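Visit Report: Table Arrangement Session at the Tekia Open Day

Prepared for members of the Pamska Interiors Circle, May

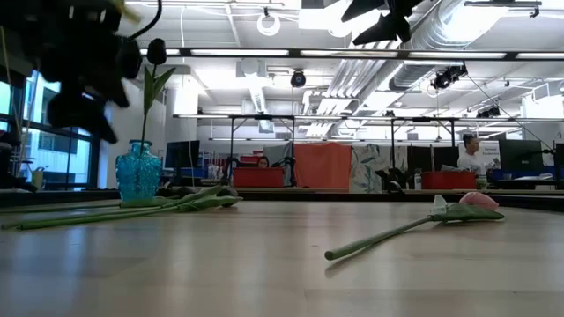 Purpose of the visit

The Circle accepted an invitation from Tekia to attend its spring open day and to review the portion of the program concerned with tabletop display. Members had asked for practical guidance on artificial flowers in shared workplaces, where fresh stems are often not allowed or are difficult to maintain. The visit began at 10 in the morning and closed shortly after lunch.

The room

Arrangements were shown in a large open room with a high, exposed white ceiling, a long row of fluorescent lights and silver insulated ducts. Rooms of this kind are familiar to many of our members, and they are not easy to soften. The tables have a light wooden top with a slight gloss, a finish that suits pale green stems well but shows dust and fingerprints. Members planning a similar display should allow time for wiping the surface before guests arrive.

Vase and stems

The turquoise-blue glass vase drew favorable comment. Its faceted surface gives some interest to a very simple arrangement, and the narrow neck holds a single stem without tape or filler. One tulip with a dark, closed bud had been placed in it, with two long leaves left to branch out below the bud. Further tulips lay on the table beside the vase, and a pink one was set apart on the right with a small white tag or wrapper still attached behind the petals. Our standing advice is to remove all such pieces before a display is opened to the public.

Opinion was divided on color. Several members felt that the pink bloom was the better partner for turquoise glass. Others preferred the dark bud, which they considered calmer and more fitting for a reception desk.

Attendance and supply

Tekia reported 235 registered guests, of whom roughly 200 had signed in by noon. The Circle was represented by 67 members. Artificial stems were also offered for sale by Mets and Lirnus at stands near the entrance. The Mets stems were firmer and held a bend; those from Lirnus had the more natural leaf – although the color choice was limited.

Recommendations

The Circle should purchase a small number of narrow-necked glass vases for its loan cabinet. Leaves should be shaped by hand before a stem is placed, and long stems should be stored flat. A request for a return visit in the fall has been sent to Tekia, and members who wish to attend should notify the Circle office in writing.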